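Hand-held gripper build – project report
Nandi Sithole and Mpho Kekana
Submitted Monday, March 28, 2022
Supervisor: Clotilde Lecomte

1. What we set out to do

Build a two-finger gripper you hold in your hand, with a camera on it, for recording how a person picks up soft things. Recordings go to Shuzhen Jiang's group for the arm next door. Our part was the tool and the first batch of recordings. Working name Parkura, it was on the box the motor parts came in and it stuck.

Most of the work was done in the shared workshop on Bralodia Road, evenings mainly. The printer there is booked up a lot so the order of jobs below is not very logical.

2. Fingers

Linkage fingers, two arms each side so the pads stay near enough parallel when closing. First version had plain printed holes at the pivots. Wore oval fast. Sloppy, pads crossing over each other at the tips. Second version has brass bushings pressed in at the pivots. Reamed the holes by hand, two cracked – reprinted with thicker walls.

Pads are seperate blocks, screwed on, so we can swap them without taking the linkage apart. Tried three shapes. The flat block won for fabric. The curved one was better on cups but that wasn't the task.

Print settings are in the appendix (Karabo has the slicer files if the link is dead).

3. Picking up mesh

Cloth was on the task list from the start, and mesh was the one we kept putting off. Slides, folds over itself, and the holes confuse the tracking. Method we settled on: bunch it first, get one fold standing up, then come in from either side with the pads open and close on the fold.

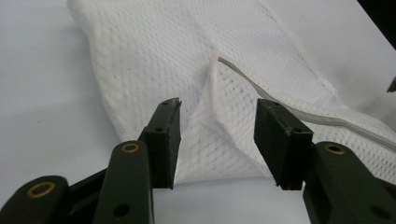
Fig. 1. Pads open either side of a raised fold in the white mesh, grey zip running off to the right.

Zips are a problem of their own. If one pad lands on the zip and the other on mesh, the grip is uneven and the cloth twists when lifted. We started aiming for the plain mesh side where we could. Doesn't always work, the zip goes where it wants when the fabric is bunched.

White on white also bad. Auto exposure hunts when the pads move over a pale surface. Locked it by hand before each session, forgot twice, lost both sessions.

4. Recordings

Target was 3,000 clips across all tasks. We got 2,118 usable. Of those the cloth tasks make up 1,000, which was the minimum Shuzhen asked for, so that part is done. Rest of the shortfall is rigid objects, easy to top up later.

Clips thrown out for: blurred start, hand in view of the lens, trigger spring popping off (7 clips, all same evening, before we glued the spring seat).

5. What went wrong

Trigger return too stiff. Hand aches after half an hour. Swapped to a lighter spring from Sibiya, better, but now the fingers don't open fully if the linkage is dusty. Needs a wipe and a drop of dry lube.

Cable strain relief – still tape. Should of been designed in.

Screws on the pads work loose. Threadlock next time.

6. Still to do

Softer facing on the pads, maybe silicone. Print a spare set of arms before the workshop closes in August. Write up the calibration steps properly, at the moment they are in Mpho's notebook and only Mpho can read it.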